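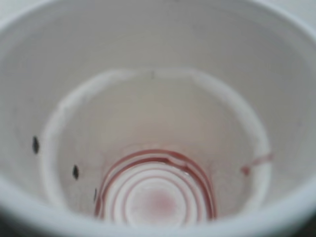 Nested Containers: White on White

Gallery 4 of the Vakitholm packaging pages. Notes by Vlasta Vasić, layout by Ah-rin Um.

The set covers containers stored one inside another, viewed from the open end. Entries give what can be read off the parts and what we record on the shelf card. Catalog range for this gallery starts at 132.

Entry 132. Small white cup inside a large white container. Viewed straight down. The outer walls are smooth, matte and pale gray-white. The inner cup is a slightly warmer, creamier white on its inside walls and tapers to a circular bottom.

Rim. The lip of the cup looks thick and slightly uneven, with a faintly rough upper edge. Material is entered as "foam or soft paper, unconfirmed" until the piece has been weighed. There is a tiny dark speck on the rim.

Marks. Three small black dots on the inner wall of the cup, in a loose diagonal. The largest is an elongated oval. Recorded under surface marks, origin left blank.

Shape. The rim of the cup is an irregular, roughly rounded loop. For pieces like this we take the widest and narrowest diameters and enter both. A single averaged figure is no use for matching lids.

Storage. Nested pairs go on the Sternbridge shelving, open end up, one pair per position. Do not press the inner piece down to save height. Soft rims take a set under load and the pair then has to be separated with a twist, which marks the wall.

Color. White parts are compared against the Vellix gray card under the bench lamp, inner piece first, then outer. Warm and cool whites get separate codes even when the difference is small. The codes follow the Mladenović sheet, May revision.

Cleaning. Dry soft brush only, from the rim down. No solvent on anything listed as unconfirmed.

Related entries: 142, nested pair with matching lids. Shelf cards for the full range are kept in binder 3000, behind the lid index.

Corrections to Vlasta, with the entry number in the subject line.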